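**Supply cupboard sort-out at Grindmont**

The stationery cupboard on the second floor was emptied, wiped down and restocked in July. It took most of two mornings. Inger Hafstein ran the sorting and asked that a few notes go in the newsletter so the shelves stay usable.

The main rule was simple. Anything that still does its job goes back on the shelf, even if it looks worn. Marks on a casing are not a reason to order a new one. The same goes for faded lettering. 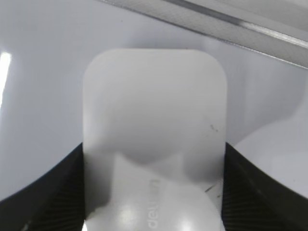
*White, rounded at the corners, with a few specks and a scratch on the right side.*

Small desk items now live in the shallow trays at waist height. Paper, folders and envelopes are on the two shelves below. The top shelf is for boxed stock only – please don't put single items up there, as they get pushed to the back.

Over 200 items had been handed in from desks at Grindmont and the Kincaid annex. Many were duplicates. If you have a spare of something in your drawer, drop it in the gray bin by the cupboard door and it will be put back into use.

Light-colored things show every mark, and people tend to pass them over for something newer.
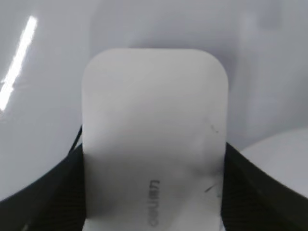

A damp cloth with a drop of dish soap is enough for most of them. Wipe, then dry with a paper towel. Don't use the solvent spray from the print room, which can take printed names off along with the dirt. Fine scratches will stay, and that's fine.

Staff at the Westska office have asked to take a share of the surplus. A box is being packed for them and will go over with the regular mail run. Requests for anything that is missing from the shelves should go to Inger in room 151, before noon if possible. The sign-out sheet is still on the inside of the door.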